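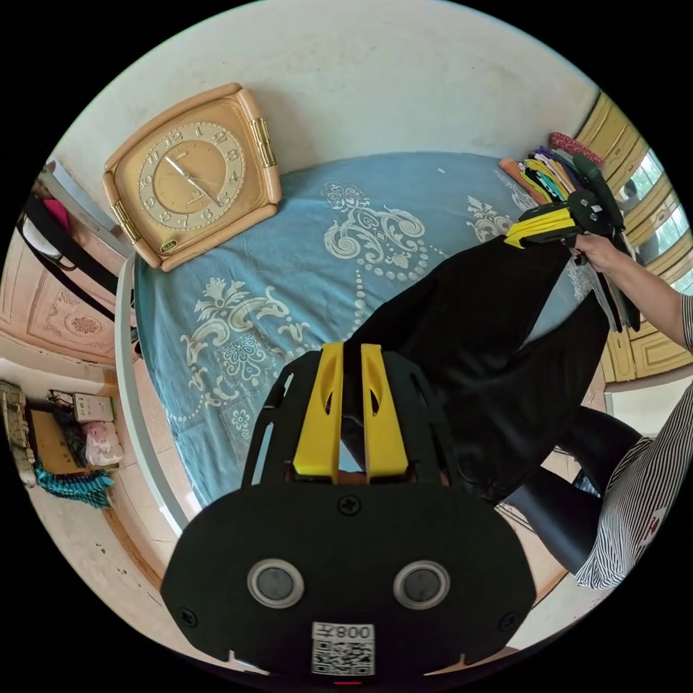
How long does it take for a refugee family to get settled in a new town?
Longer than the first 100 days everyone talks about, and the paperwork is usually the part that drags on.

I've been helping out with the welcome group here in Flarkstead since November, and my inbox is full of people asking how they can pitch in (keep asking, I love it!). So I figured I'd write down what I've learned so far, in no special order.

First, housing. I went in thinking we'd find an apartment, hand over the keys and eat cake. Then I sat through my first call with a landlord who wanted two years of US credit history from a couple who had been in the country for nine days. Ruba Rawashdeh, who has way more patience than me, got him to accept a letter from the group and a bigger deposit instead. The deposit came to $1289, and we raised it in one evening by calling everybody we'd ever met. My cousin still isn't picking up when I ring.
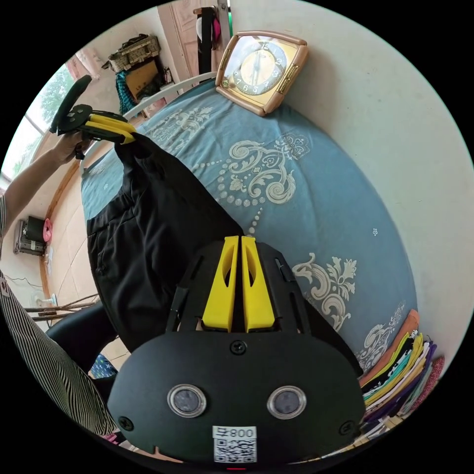

Bed, clock and grippers, one afternoon.

Second, the mail. Oh my gosh, the mail. Every office sends its own letter, and half of them look like junk. Hadi Akl has a shoebox system: one box for anything with a deadline, one for anything with a case number, and one for the pizza coupons. I laughed at it, and then I went home and made the same thing for my own bills.

School sign-up went better than I expected. The front office had a translated form ready, and the bus route was sorted by lunch. The shots were the slow bit, so if you're helping a family with kids, book that appointment the same day you get the address. I waited a week and felt awful about it. 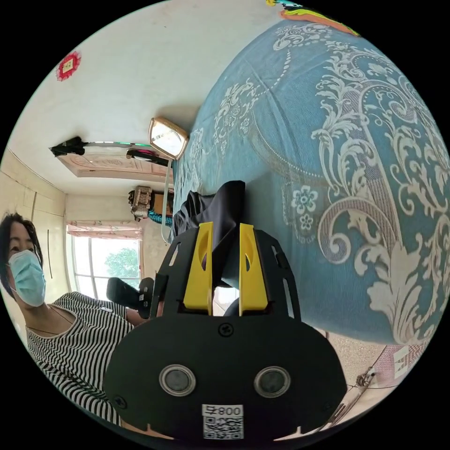
Black fabric between the fingers.

I also want to say something about work permits, because I had it all mixed up. I thought everyone who fled somewhere came in under the same rules. They don't! Refugees, asylum seekers and people on parole each have different papers and different waits, and a friend's story may not match yours at all. Issa Nasrallah spent a whole pot of coffee drawing me a chart of it on the back of a utility bill. Please ask a real immigration lawyer or an accredited legal aid office before you fill out anything. I'm a lady with a minivan.

Rides are still what we need most, mainly early mornings out to Ivine for the English classes. If you can drive even once a month, leave me a comment and I'll add you to the list.

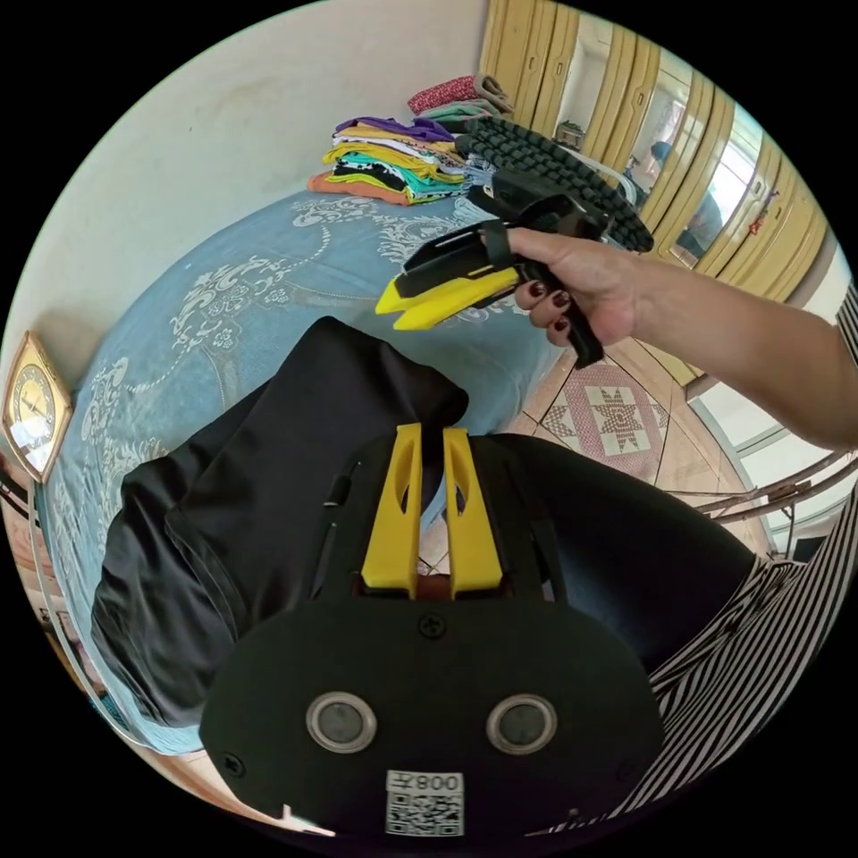

Can I help if I only speak English?
Most of our drivers only speak English, and we have a phone interpreter line for anything that matters.

Next month I'll write up the furniture pickup, including the couch that would not go up the stairs.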